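Jadum Workshop Tips: Collecting Tidying Examples at Home

A learning system copies what you do, including the bits you'd rather it didn't. A few habits that have saved us some grief on the Nagano set:

Crumple things differently each time. A box squashed the same way in 69 takes teaches the machine one box.

Move the bin between takes. Left side, right side, a bit further off. Leave it in one spot and the system learns the spot, then posts your rubbish on to bare floor with great confidence.

Close the jaws slowly on thin card. If it slips, pick it up again and keep the take -- a recovery is worth having. Swearing is optional and, with the sound off, free.

Don't clean the kitchen first. Pans on the hob and bottles by the wall are what the thing will meet in real life, certainly in mine.

Use a plain cloth on the table and smooth it every 12 takes. Rucks catch the fingertips.

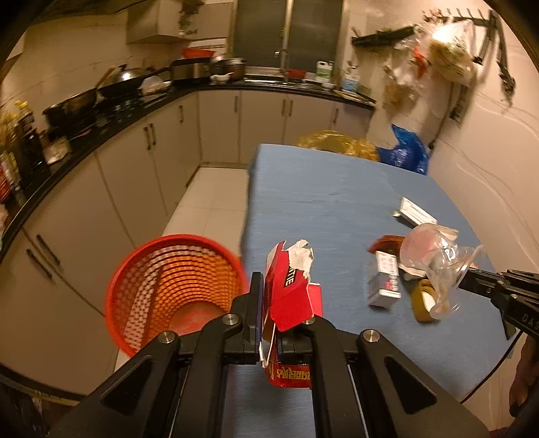 With two grippers going, agree with yourself which hand does the binning. Swap over halfway through the session, and write down when you did.

Stop after 11 minutes and shake your wrists out. Tired hands drop things early, and Clundia, our long-suffering model, now does the same.

Label the files before tea. After tea you won't.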